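Permit rules for the Kavov canyon overlook trail

Posted by Tharushi Roy
Our family plans to visit the Kavov cliff dwellings in April. The park page states that a permit is required for the lower trail, but it does not say whether one is needed for the overlook loop. May we also bring lunch?

Mirjam Gruber
The overlook loop does not require a permit. The lower trail does, and each permit covers a party of up to 6 people. Permits are issued at the Kuster entrance station on the morning of the visit, beginning at 8:00 a.m. The daily limit is 27 permits – in spring these are often gone before noon.
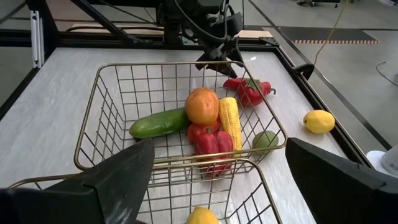
Food is not allowed past the trail gate, as crumbs draw rodents into the old walls. Meals may be taken at the picnic tables beside the entrance station. Visitors should pack food in closed containers. An open wire basket, such as the gold-toned one with its square grid, will not keep squirrels away from the contents. Water in a bottle with a lid is allowed on both trails.

Dwight Kennedy
We did the loop last spring and nobody asked for a permit. Bring a hat.

Facundo Ocampo
The first reply is correct. Please note that the road from Ustirard is unpaved for the last 20 miles and may close after rain. Visitors should call the entrance station before leaving town. Parking at the overlook is limited to 60 minutes, so those walking the full loop should use the lower lot.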